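Speaker notes: Do table manners sell dinners?
Clircombe hospitality evening, 19/11/2020
Speaker: Hae-won Hyun

Opening (keep it short, they will have just eaten)

Ask who has read that a darker plate makes food taste richer. Most hands go up. Then ask who has read the study. Wait.

A table setting and a close view of a placemat next. Leave them up while people settle.
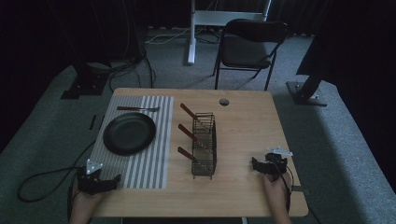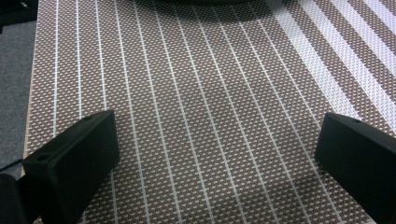
Placemats in both. Would you pay more for lunch on either one? I wouldn't.

The Kostden number

Kostden's brochure says new tableware lifted spending per guest by 9 percent. I asked how they got that. They compared August with the month before, in one restaurant, on a harbor, during a boat festival. Pause here.

The menu had changed as well. Han-gyeol Um found the old one and the steak was cheaper on it.

The Harju survey

1,907 forms sent out, 580 came back. Who fills in a form about plates? People with feelings about plates. Don't be mean about this, someone from Harju may be in the room.

Also, question 3 asks "How much did the setting improve your meal?" There is no box for "it didn't."

What I would believe

Same menu, same staff, same prices. Swap the tableware every other week and don't tell the servers why. Run it long enough to get past the holidays. Caretti said they would try this and then stopped answering my emails. (Check with Han-gyeol before saying that out loud.)

If they ask about music

Same problem, louder. I have not read enough on it, so say so and move on.

If they ask what to buy

Plates that stack and survive the dishwasher. Take the next question.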